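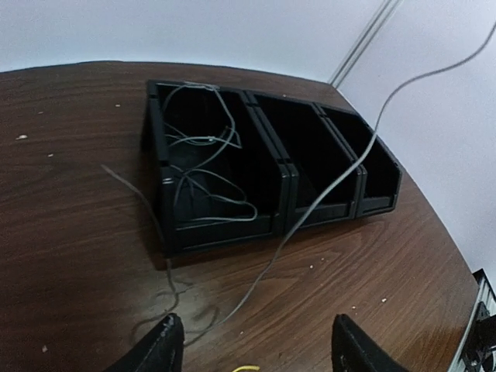 Where should all the spare cables go?

In one open bin, on a table or shelf you walk past every day, and nowhere else in the house.

I have been meaning to write this up for the newsletter ever since our January swap evening at the Clelcombe hall, when Maribeth Dalisay stood up with a carrier bag of wires and asked who else had one at home. Every hand went up, mine included (I had two bags, if I'm telling the truth, and a shoebox under the bed as well). So we spent most of the evening on cables and hardly touched the board games we were supposed to be sorting, and I must say I enjoyed it very much.

The black plastic bins with the open, sloped fronts were what people kept coming back to. They join side by side, so you can have three in a row, and you can see into them without taking off a lid. I am a great believer in no lids. My mother had lovely boxes with lids and we never found a thing in any of them!

Edem Aidoo winds each cable around four fingers and slips the end through the middle, and he has promised to show anyone who asks. Malsha Matubbar likes the cardboard tube out of a paper towel roll, one cable to a tube, with the name of the gadget written on the side in marker. I tried both at my kitchen table over a pot of coffee and I'm with Edem, mostly for the speed of it, though the tubes do look nice standing up together.

If yours have gone into a tangle already, please don't yank. Lay the whole bundle out flat, find one plug, and follow it back slowly with your fingers. Thin cables take longer than thick ones, so put the radio on. Anything with a split or a bare patch shouldn't go back in the bin at all, and Araba Amissah will take those along with her next load to the recycling center on Agyeman Road.

For the neighboring bins, batteries in one and chargers in the other has worked well at our house. Fuseini Nutsugah keeps his tape and scissors there, and now I rather wish I'd thought of it first.

Next month we're on to kitchen drawers. Bring the odd lids.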